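Kitchen and Home Help > Renting Out > Furnishing

What tableware to buy for a small holiday apartment, and how much of it?

Posted by kettle_and_key

Hello to all. I am preparing a small apartment in Vaston for holiday guests and I would like to start in September, when the walking season here is good. The apartment sleeps 4 people: one bedroom with a double bed, and a sofa in the living room that opens. The beds, the towels and the lamps are finished. The kitchen is where I am stuck.

My budget for the kitchen is not very big. I already paid $267 for pots, a kettle, a toaster and two good knives, and I would like to spend less than this on everything that goes on the table. I read several guides and they do not agree. One says to buy for the exact number of guests. Another says to buy double, because people do not want to run the dishwasher every evening. There is a dishwasher, a narrow one, and the cupboard for plates is also narrow. 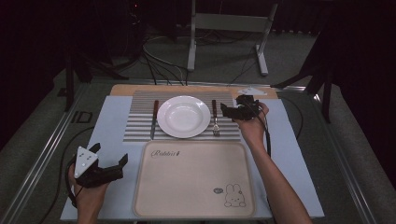 My first idea was to bring the things I have at home and buy new ones for myself, but my husband does not agree with this plan, and I think he is right. Things from home have a history and I would be sad for each broken cup.

So I have these doubts. How many sets should I buy for four guests? Is it better to have everything in plain white, or is it boring? Should I give only one size of plate, to save place? And is it a mistake to buy cutlery with wooden handles when the guests will surely put it in the dishwasher, even if I leave a note?

I looked at the catalog of Vorico, where the plates are sold one by one, and at a boxed set from Keltano which is cheaper but comes only complete. If somebody has experience with a rental of similar size, I would be thankful for details, also small ones.

kitchenmouse77

Six of everything. Buy cheap, buy white. People break glasses more than plates so get more glasses. And put a bottle opener, everybody forgets this.

orchard_gate

I have rented out two small apartments for some years, and I made most of the possible mistakes in the first one, so I will try to write what I would do now. Sorry that it is long.

For four guests I would buy 6 of each thing. Four is too few, for the reason you can imagine: breakfast is in the dishwasher and somebody wants toast. Eight is comfortable but it will not fit in a narrow cupboard, and guests put plates back in strange piles and then the pile falls. With six you also have replacements ready when one breaks between two bookings and you have no time to go to a shop.

About one by one or boxed: I would go with the plates you can buy one by one, even when they cost more at the beginning. My first set came in a box. After one winter I had 3 dinner plates left and the shop did not carry that shape anymore. I had to mix it with another white, and I did not know before that there are so many whites. One was a bit yellow beside the other. Guests did not complain, but it disturbed me each time I cleaned. 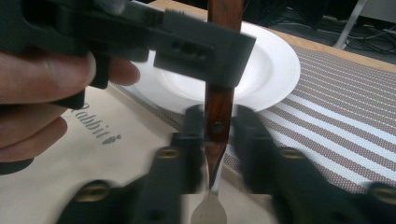
For the sizes, I think you need a flat dinner plate, a small plate, and a deep one. If the cupboard is really too narrow, leave out the flat dinner plate and keep a deep plate that has a wide rim. You can serve pasta in it, soup, salad, also a piece of meat if the person is patient. In my second apartment I have only deep plates and small plates, and it works well. Breakfast bowls I keep separate, because children like a bowl with high sides.

Plain white is not boring if the table has something under it. A runner or placemats give the color, they are easy to change, and they are cheaper than plates. Please choose ones that can go in the washing machine at a warm temperature. I had linen ones that needed ironing and I hated them after one month.

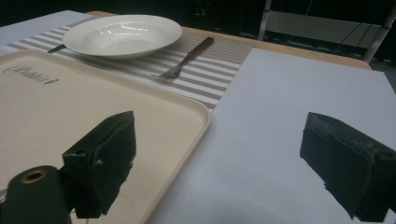
Soup plate and fork on a striped runner, with a serving tray.

A tray is also worth the money. Guests carry breakfast to the sofa or the balcony, and without a tray they make many trips and some of the coffee goes on the floor. Take one with a raised edge.

Now the wooden handles. I like them very much and I would not buy them for a rental. The note does not help. I wrote a note, then a bigger note, and the handles still went in the dishwasher and became gray and rough. You can bring them back a little with fine sandpaper and food-safe oil, but it is work, and you have to do it again. If you love the look, keep them for your own home and buy full steel for the guests. Check that the steel knives are one piece.

For glasses, I agree with the answer before mine. Buy simple ones which stack, and test in the shop that they come apart again easily.

Last thing, write down the name and the size of each item you buy, and keep the paper. After two years you will not remember it.

kettle_and_key

Thank you both, this is very clear. I measured the cupboard again and I will take the deep plates and the small plates from Vorico, six of each, and steel cutlery. The bottle opener is on my list now. I will look for a runner too, the washable kind.

stairs_and_soup

Small addition for the original poster. McIver has a shelf of single plates and cups at the back of the store, left over from sets. I found cereal bowls there for very little. It is better to go in the morning. Felt pads between the plates help too if the pile is high.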